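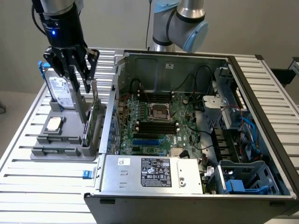

Why does a robot that places a memory card well on Monday fail at the same card after the computer case was moved by the width of a finger?

Most of the time it has learned the place in the room and only a little about the slot. The demonstrations all looked alike, so the policy could get a good score by going to the same point each time, and the cameras were almost not needed.

I have spent the autumn on this problem together with Niloufar Taheri, and I want to write down what we did while I still remember the details. The paper will have the clean version. My blog can have the other one.

Our task is computer assembly. The parts wait in a fixture tray and the arm has to bring them one by one to the open case and put them in. We train by imitation: a person teleoperates the arms, we record everything, and a network learns to produce the next short piece of motion from the camera images and the joint positions. In total we have 2,454 demonstrations, which sounds like a lot until you divide them by part and by operator. The CPU has the most, the hard drive has the fewest, and I still regret that.

The first policy, which we call Olow, was trained on all of it with no special treatment. When the case stood exactly where it stood during recording, Olow was good. Then Niloufar pushed the case a little to the side before a run, without telling me, and the gripper went down with great confidence next to the slot. I was angry for perhaps one minute. After that I was thankful, for we would have written a wrong paper.

So we changed the method. The idea is not new and I don't want to sell it as new. We split each demonstration into two phases, the carry and the insertion. For the carry phase the policy sees positions in the frame of the robot base, as before. For the insertion phase everything is expressed relative to the target slot, and the base coordinates are hidden from the network completely. To find the slot we use a small detector trained on 163 images that I labeled by hand on two long evenings. The second version is called Tosell. (Both names come from a list Niloufar keeps, and I have stopped asking.)

The difficult part was the moment of change between the two phases. If the switch comes too early, the detector looks from far away and its estimate jumps. If it comes too late, the arm is already committed to a bad approach. We tried a fixed height over the board, then a learned switch, then again a fixed height. The fixed height won. It is a little sad, as the learned switch took me most of a month to write.

For the test we moved the case to 50 different poses and ran each policy once per pose on the memory card. Olow completed 13 of them. Tosell completed over twice as many, and I will give the exact number only when the second round is finished, as in the first round we had a loose camera mount for part of the day and I don't trust those runs. We are repeating them this week with both policies in mixed order, so that a mount problem or a change of light would hurt both the same.

The failures of Tosell are more interesting to me than its successes. When Olow fails, it fails far from the goal. Tosell fails very near. The card touches the edge of the slot, the force goes up, and the policy continues to push as if the force will get tired. We don't give it the force signal as input, only images and joints, and I think this is now the main limit. Gemechu Fikre, who visited us from the Drurotdale lab, watched a few of these and asked why we don't simply add a spiral search at the end, as people did for decades with pegs and holes. I had no good reply. Part of me wants the network to find such a motion by itself, and part of me wants to go home before eight.

One small thing for those who do similar work: record some demonstrations where the operator makes a mistake and corrects it. Our operators were too good. They almost never missed, so the policy never saw how to come back from a miss. I asked them to start a few insertions with a wrong angle on purpose, and they found this surprisingly hard to do.

On Friday we try the spiral search. The hard drive also needs more demonstrations, and I have promised to do those myself.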